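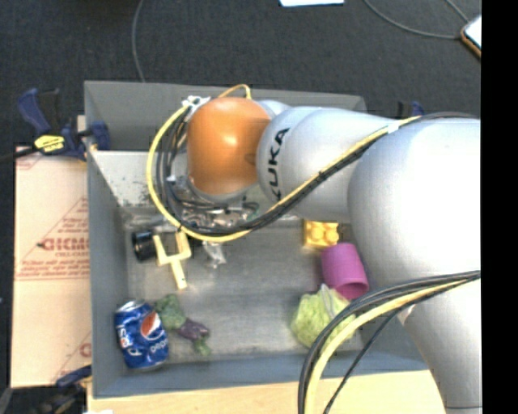
Hi, I'm Mireille Mahasneh, and Geagea is the site I run about story games. Adventure games, visual novels, walking simulators, those odd little things where you spend four hours in a train compartment talking to one stranger - if the main thing you do is read, listen, poke at stuff and make choices, I probably want to play it and then write far too much about it.

I started Geagea one January, mostly out of frustration. I'd just finished Bullum, which is a point-and-click game set in a flooded mining town, and I wanted to read what other people made of the ending. I found two reviews. One was four paragraphs long and the other had clearly stopped at the second chapter (it called the ferryman "a promising character," and if you've played it you'll know why I yelled at my laptop). So I wrote my own, put it on a free blog, and went to bed. By the end of the month there were 12 comments under it, all from strangers, all arguing about the bell. I still think about that comment thread a lot! It was exactly the conversation I'd been looking for.

There are 445 reviews on the site now. Some of the early ones are pretty bad and I've left them up anyway, with the spelling fixed.

## What you'll find on the site

Reviews are the biggest part. I finish every game before I review it, and if a game has branching endings I try to see at least 2 of them. When I can't finish something (bugs, motion sickness, or I just hated it) I'll write it up as a "Put Down" post, with no score and a note on how far I got. Those are some of the most read things here, which I guess says something about all of us.

Episodic games get treated a bit differently. I write up each episode as it arrives and I don't go back and change those posts later, even when I turn out to be completely wrong. My prediction for the last episode of Zindley is still there for everyone to enjoy. I was sure it was the sister. I wrote a thousand words about why it was the sister. Once a season is finished I do one long review of the whole thing and that's the one that gets a score.

Then there's the release diary, where I keep track of what's coming and when. I only list a date if the studio or publisher has said it in public. If all we have is "next year," then it says "next year." I get a fair amount of mail from people who've heard something from a friend of a friend, and I do love reading it, but it stays in my inbox.

And the choice guides! These began with Sirnine, a space station drama with so many branches that I ended up taping index cards to my kitchen wall to keep them straight. I used 110 cards. My landlord was not thrilled about the tape marks. The guide I made from them was the first thing on Geagea that got passed around in any big way, and people have been asking for more ever since. They take me forever, so please be patient. I'm working on the next one in the evenings and I'd rather it be late than have someone lose their favorite character because I mixed up two dialogue options.

## Spoilers

Reviews are safe to read before you play. I'll talk about the setup, the tone, how the puzzles feel, and whether the voice acting holds up, but nothing past the first hour or so of story. Anything after that goes into a separate post with SPOILERS at the front of the title. Guides are full of spoilers by nature, so scroll at your own risk.

In the comments, please give people the same courtesy. If you want to talk about an ending under a regular review, take it to the spoiler post. I move comments when I have to and I won't be mad at you the first time.

## Scores

I score out of ten, with no halves. I went back and forth on dropping scores altogether and even ran a few months without them, and what I got was a pile of emails asking "okay but what would you have given it?" So they're back. A five from me is a game that's fine. I've had some very upset messages over fives! A five is a rainy afternoon I don't regret.

I almost never change a score. If a big patch fixes something I complained about, I add a note at the top of the review and leave the number alone.

## Money and free games

I buy most of what I review. Sometimes a studio sends me a key before release, and when that happens there's a line at the top of the review telling you so. I don't take payment for coverage and I don't let anyone read a review before it goes up. Ads pay for the hosting, plus a bit of help from readers who chip in every month (thank you, you lovely people). If you see an ad that covers the text or plays sound, send me a screenshot and I'll get it taken off.

## About me

I grew up playing adventure games on my uncle's computer with a dictionary next to the keyboard, and I'm pretty sure that's where half my vocabulary comes from. I have a day job in a print shop, so new posts usually go up after 8 p.m. I play on PC for the most part, with a couple of consoles under the TV for things that don't make it over.

My favorite game changes depending on when you ask. Bullum is always in there somewhere. I have a soft spot for bad timed puzzles, long train journeys, and any game that lets me pet an animal and then remembers that I did. I can't stand forced stealth sections in the middle of a perfectly good mystery, and you'll see me complain about that over and over again.

## Getting in touch

The contact form goes straight to me. If you've made a game and you'd like me to look at it, tell me what it is, how long it takes to play, and when it's out, and please add content warnings if it needs them. Small teams and first games are very welcome. I can't promise coverage - the pile is tall - but I do read every message.

If you've found a mistake in a guide, tell me which chapter and which choice you made right before things went off track. And if you just want to talk about the bell in Bullum, the thread's still open.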